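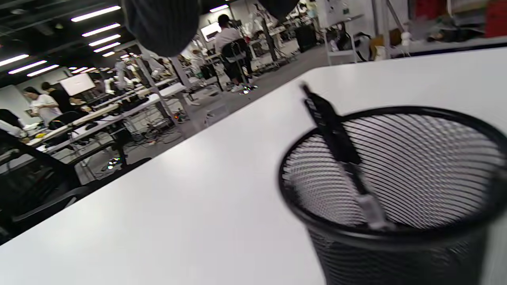 One pen in the cup. It's a start!

So January is my month for getting picky about small stuff, and this year it's pens. I blame Aranka Kelemen, who borrowed one from me on Friday to sign for a package and handed it back with a look. It skipped. They all skip! I had 44 of them at home, in the kitchen drawer, in coat pockets, one in with the forks, and I sat down with the back of a Hornico catalog and scribbled with every last one. It took me about an hour (with tea). Sixteen made it. The rest went in the trash, even the nice green one from the Vandevov hotel, which hurt a little.

My rule for a shared table is a mesh cup and only a few pens, all the same kind. 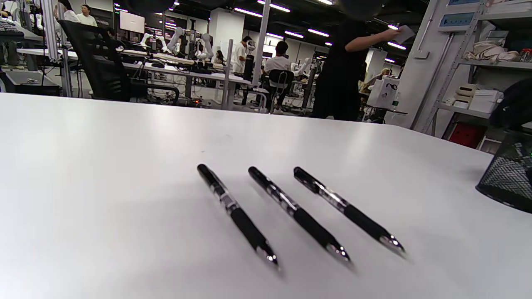 I like black retractables with a rubber grip and a metal tip, because caps vanish and then you've got ink on your sleeve. A clip is a must for me too. Veronika swears by felt tips and we have agreed to drop the subject — for now.

Before anything goes back in the cup I lay the pens out on the table and click each one a couple of times, then do a quick loop on scrap paper. Next up is the tape drawer, and I'm kind of dreading it. If you know how to find the end of a clear roll without losing a fingernail, please leave me a comment.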